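Cindale Residents Forum > Safety and Crime > Shed break-ins behind Jandell Road

kettle_on
Posted 18:05
Has anyone else on the Jandell Road side had their shed done? Ours was opened some time overnight. They took the hasp off with the padlock still locked on it and left it on the path. Strimmer gone, a box of sockets gone, and my daughter's bike. They left the mower, which is older than she is. Reported online and got a reference number within the hour but no call yet.

northside_pete
Same here, two doors up from the substation. Nothing taken because there is nothing in it but pots. Door was left swinging. I haven't reported it.

Marl74
Please do report it, Pete. If they only have one report on the system it gets treated as a one-off.

northside_pete
For a bent hinge? I was on hold for 30 minutes last time and then got told to fill in the form.

Marl74
So fill in the form. It took me ten minutes in January when they had my van.
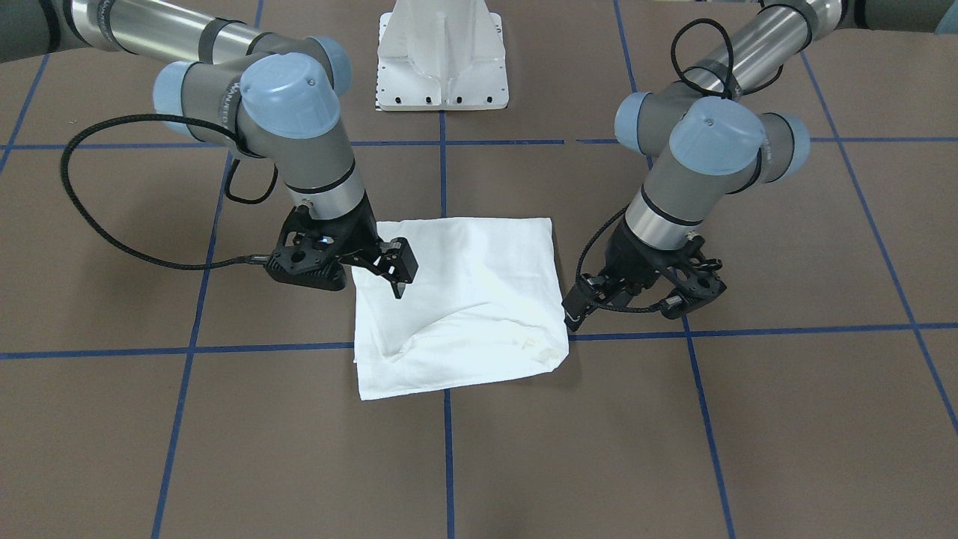
Anyway, the alley gate is the real problem. The lock on it has been broken since before Christmas and anyone can walk through from the Siddiqui cash and carry car park. I've rung the council 3 times. The last person said it belongs to the landlord of the garages, and the landlord says it's the council's.

Hideaki Matsuda
I live at the end nearest the gate. Our doorbell camera picked up two people going through at ten past 2 in the morning, hoods up, one with a rucksack. You can't see faces. I have saved the clip and will pass it on if kettle_on sends me the reference number.

kettle_on
Thank you, have messaged you. Was one of them pushing a bike on the way back?

Hideaki Matsuda
They don't come back past us. They must have gone out by the church end.

dotty_b
Could you put the clip up on here? Somebody might know the walk.

Hideaki Matsuda
I would rather not. It goes to the police first.

dotty_b
With respect, they've had clips from this road before and nothing came of it. My neighbour got her ladder back because she put a picture up on here.

Marl74
And last summer someone put up a picture of a lad who was delivering leaflets -- his mum had people at the door. Leave it with Hideaki.

northside_pete
Agree with Marl on that one. Does anyone use the Jeltel shed alarms? Thinking of getting one even for the pots.

kettle_on
We had one. Battery was flat. Coach bolts on the hasp this time, with the nuts on the inside.

northside_pete
OK, form done. Got a number as well.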